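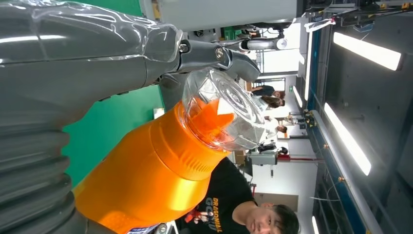

Bright orange bottle with a clear, ridged top.

Flindo Wall Rack for Bottles and Sprays
Item 3645
Sold by Randex Shop and Garage Supply

Overview

We held off on stocking the Flindo rack for a long time. The shop storage business is full of racks that promise to "transform your workspace," and most of them are a bent wire shelf with a big margin. We have a back room with several of those in it. So we'll tell you what this one is, what we think it's good for, and where we think the maker's box copy goes too far.

It's a steel wall rack with four shelves, each with a raised front lip and a row of movable dividers. You screw it to studs and put bottles on it. If you were hoping for more than that, the box will be happy to tell you there is more, and we don't agree with it.

What the box says and what we think

"Holds any bottle." No. It holds round bottles up to the depth of the shelf, which covers most household cleaners, glue, oil and car wax. Square jugs go in if you pull out the dividers. Gallon jugs do not fit with the shelf above in place, and taking that shelf off leaves you with a pretty expensive three-shelf rack.

"Spill-proof design." The lip is high enough to stop a bottle from sliding off when somebody slams the garage door. That's useful. It does nothing about a leaking cap. There is a thin plastic liner in each shelf that will catch a few drips, and it has to come out from the side to be cleaned, so leave a little room on one end when you mount it.

"Installs in 15 minutes." Marta Prokopenko at our front counter mounted the one in our store and was still at it well after that. The holes are spaced for studs sixteen inches apart, and our wall had other ideas. If your studs are where they should be and you own a decent level, you might hit the number. Plan for an hour.

"Professional grade." We asked the maker which profession. We haven't heard back.

The good part

The dividers. They lift out and drop into slots along the shelf, and they stay put once they're in. Cheaper racks use plastic clips that pop loose the second time you move them, and we've sent back enough of those to have an opinion. With the dividers set snug, a tall skinny bottle stands up straight, and you can grab one without knocking over its neighbor.

The finish is a gray powder coat. Eliseo Nava in our service bay splashed degreaser on his for most of a winter and it has a couple of dull spots, no rust. One winter isn't a long test, and we wouldn't call the coating rustproof on the strength of it. The screws that come in the bag are another matter. They're soft and the heads strip. Buy better ones. We sell them, but so does every hardware store, and theirs are fine.

Details

Shelves: four, fixed height, top three removable
Dividers: 12, steel, lift-out
Rated load: 15 pounds per shelf, evenly spread
Mounting: wall studs only, eight screw holes
Liners: four, plastic
Color: gray
Replacement liner set: part 2903
Hardware: included (see our remarks above)

About that load rating

Full bottles are heavier than people think, and a shelf packed end to end with liquids can go past the limit without looking crowded. We would put heavy items at the bottom and leave some space. The maker's website shows a rack stuffed full on every level, which seems like a strange thing to show right next to a load rating.

Drywall anchors are a bad idea no matter what number is printed on the anchor package. The weight hangs off the front of the shelf and pulls outward. If you can't reach a stud, screw a length of plywood to the studs first and hang the rack on that.

Compared with the others we carry

The Vurkura rail system costs more and can be extended along a whole wall. If you already own Vurkura rails, buy their bottle bin and skip this. If you don't, you'd be paying for a lot of rail to hold a little glue.

The Ivanyshyn cart has wheels and a similar lip on each tray. It's a nice cart. It also turns into a place to put coffee cups, mail and whatever else is in your hand, and within a month the bottles are at the bottom of the pile. Some people are tidier than we are.

A plank with a strip of molding nailed along the front does most of what the Flindo does. If you have scrap lumber and a free afternoon, we can't give you a strong argument against it, except that it soaks up oil.

Customer remarks

"Does the job. Box is embarrassing. The liner on the second shelf was bent and Randex mailed me a new one." Savvas Lazaridis

"I use it for craft paint and hair products in the laundry room. Wish the shelves were adjustable. The lip hides the bottom of the labels, which drives me a little crazy." Tamara Hnatiuk

"Fine for spray cans. Too shallow for my big detergent bottles, so measure before you order. I did not measure." Marichka Dovhaniuk

Questions we get at the counter

Can it go outdoors? We wouldn't. The maker says "sheltered outdoor use," and we can't get a clear answer on what counts as sheltered.

Is it safe for keeping chemicals away from kids? It's an open rack. It has no door and no lock. Use a locking cabinet.

Can bottles be stored on their sides? They'll lie there, but they tend to roll under the dividers, and we don't trust most caps that much. Stand them up.

Will the shelves be adjustable in a later version? We were told to expect a new model in December. We were told that last year too.

Ordering and returns

The rack ships flat in one carton. Check the corners before you throw the packing away, as that's where we see dents. Unmounted racks can come back within 30 days with the hardware bag. Once it's been screwed to a wall we'll replace bad parts but we won't take the whole thing back.

Shops ordering 200 or more should call for a price. Everyone else pays what's on the tag, and no, it isn't "marked down" from anything.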